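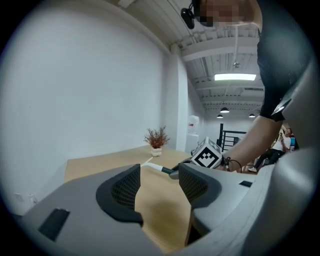
*3 min read*

# Community room rental at Plinasdale Hall: common questions

Last updated 2009-12-23

**Who can rent the room?**

Anyone over 21. You don't have to live in Plinasdale, but residents get the lower rate. Bring a utility bill or a driver's license with your address on it when you sign the form. Businesses can rent on weekdays only.

**How many people does it hold?**

The fire limit is 40 seated at tables. With chairs in rows the limit is higher, and Efa Lougher in the office can give you the number for your layout. Children count toward the limit, including babies.

**What does it cost?**

Rates are on the sheet by the office window and are mailed with every booking form. The deposit is $300 for any event with food or amplified music. Meetings without either pay no deposit.

**When do I get the deposit back?**

By check, usually within 13 days of your event. It goes to the name and address on the form. If somebody else paid on your behalf, tell us before the event and we will change the payee.

**Can I hold a date without paying?**

Yes, for one week. After that the date opens up again. We don't call to remind you.

**Are tables and chairs included?**

Yes. They are in the closet behind the stage. You set them up and put them back. The round tables are heavy and need two people each. Please don't drag them, even with the felt pads on.

**Can I use the kitchen?**

The kitchen is included in full-day rentals and costs extra for half days. There is a range, a refrigerator and a double sink. Bring your own dish towels and trash bags. The ice machine belongs to the Ondlow seniors' lunch and is kept locked.

**Is alcohol allowed?**

Beer and wine, with a permit. The permit comes from the town clerk, and we need a copy before we hand over the key. You can't sell drinks or charge admission that includes them.

**What about music?**

Fine until 11 at night. The stage outlets are on their own circuit, so plug amplifiers in there and coffee urns somewhere else. If the breaker trips, the panel is in the hallway across from the restrooms.

**Can I decorate?**

Use painter's tape or the hooks along the picture rail. No nails, tacks, glitter or confetti. Candles have to be in glass holders. Balloons need to come down before you leave, including any that reached the ceiling.

**Where do guests park?**

The side lot first, then Sandhu Street. The spaces by the dental office are theirs until 6 p.m., and they do tow.

**Is the building accessible?**

The side door has a ramp and the restrooms are on the same floor as the room. The stage has steps only.

**What if I need to cancel?**

Cancel two weeks ahead for a full refund. After that we keep half the rental fee. If we close for snow, you can choose a refund or a new date.

**Are any dates already blocked?**

The floor will be refinished in February and the room is closed that whole month. Weekend dates in spring go early.

**How do I return the key?**

Put it in the envelope it came in and drop it through the office mail slot the same night.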